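July 18, 2024. Dye bench, second madder run

Great day at the bench! The Ekstead madder finally gave a real brick red on wool, and I'd nearly given up on that sack. Marta Sirko ground it much finer this time and we soaked it overnight in rainwater. Bath held just under a simmer, skeins in for 2 hours, then left to cool in the pot.

Dry weights: 383 g of wool, 192 g of root. Alum as before, no cream of tartar (we ran out, and I can't say I missed it).
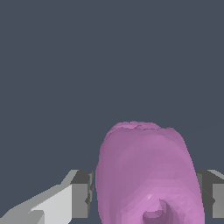
Orchid pink, going to mauve higher up.

The second bath from the same root came out a soft coral, and the third is a peachy color I'd happily knit a whole sweater in. Stepan wants to try a fourth. I say go for it, the pot is still murky!

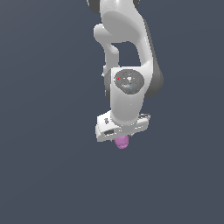 White arm, slate backdrop.

Tap water skein: noticeably browner. Same wool, same alum, same pot size. Murali Gowda thinks it's iron in the old pipes and will bring test strips. The Trevaskis yarn took the color more evenly than the Marnimero, which has some grease left in it, so

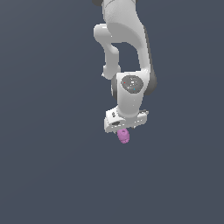 scour the Marnimero again before it goes anywhere near a mordant. Longer soak, more soap, two rinses. Yevdokiia has the good soap flakes on her shelf.

Labels: please tie them on with cotton. The wool ties dye right along with everything else and I lost track of skein 91 for half the afternoon.
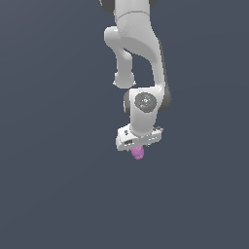 Can the spent root be used again after drying?

Khrystyna-Mariia has done it with decent pinks, as long as it dries fast and doesn't go moldy. Ours is spread on the mesh trays by the window.

Next: weld, then a dip of the coral skeins in it for orange.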